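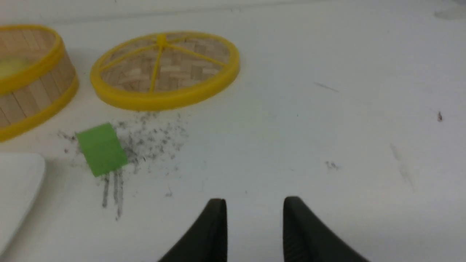
**How often should a bicycle chain be cleaned at home?**

Once a month is enough for most riders who travel on dry, paved roads. Riders who go out in rain, or on gravel or salted streets, should wipe the chain after each ride and clean it fully every week.

The guidance on this page is issued by the Starnotero Cycle Workshop for households that keep one or more bicycles in regular use. During the past year our service desk inspected 1,442 bicycles, and 266 of them needed a new chain. Regular care at home delays that expense and also protects the cassette and chainrings, which cost more to replace.

## Cleaning the chain

- Shift to the smallest rear cog and lean the bicycle against a firm support, or place it in a stand.
- Put old newspaper under the drivetrain.
- Apply a bicycle degreaser to a rag and hold it around the lower run of the chain while turning the pedals backward. Keep fingers well clear of the cogs.
- Brush the cogs and the jockey wheels with a stiff brush. An old toothbrush is suitable.
- Wipe with a clean rag until it no longer picks up black residue.
- Allow the chain to dry fully before any lubricant is applied.

Degreaser must be kept away from disc rotors and brake pads. Pads that have taken up oil or solvent should normally be replaced - cleaning them seldom restores full braking.

## Applying lubricant

Place one small drop on each roller along the inside of the lower run. Turn the pedals backward for a minute, then wipe the outer plates with a dry cloth. Excess lubricant collects grit and shortens the life of the chain. Household penetrating oils are not a substitute for chain lubricant and should not be used as one.

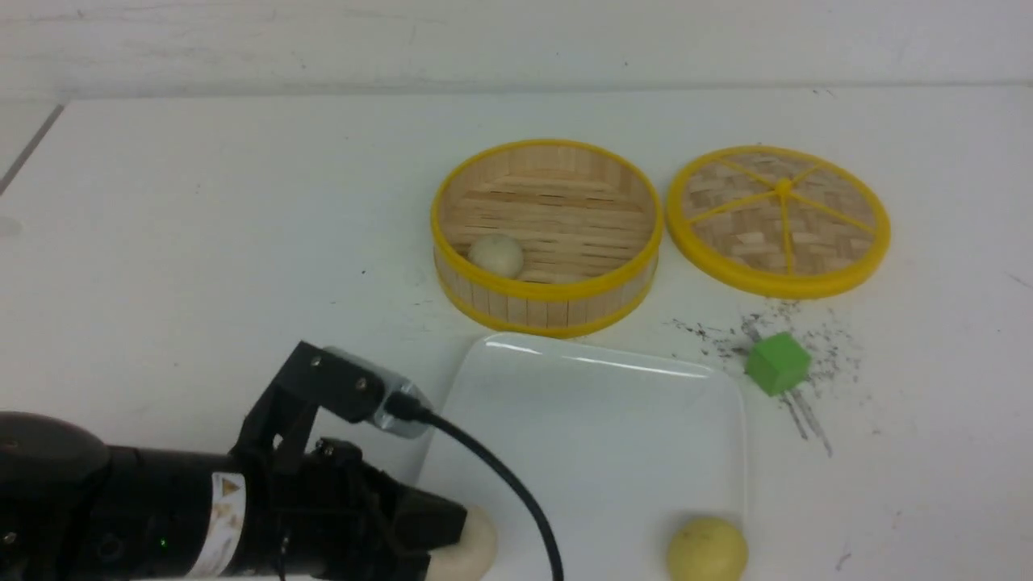
Wet-type lubricant stays on longer in rain but attracts more dirt, and a chain treated with it should be wiped more often. Dry-type lubricant is cleaner to handle and must be renewed after wet rides. Do not apply one type over the other without cleaning the chain first.

## Tires and storage

Tire pressure should be checked on the same weekday each week; Monday is the day used at our Wodari Street depot. The permitted range is printed on the sidewall. A floor pump with a gauge gives a more reliable reading than a thumb pressed against the tire.

Bicycles stored over the winter should be kept off the ground where possible, with the tires inflated. If a bicycle must stand on its wheels, move it a short way every 2 weeks so that the weight does not rest on one part of the tire.

## Used rags and solvents

Oily rags can heat up and catch fire when left in a pile. Lay them flat outdoors to dry, away from buildings, and then place them in a lidded metal can. Used degreaser should not be poured into a sink or storm drain. The workshop accepts it in sealed, labeled containers at the rear counter during opening hours.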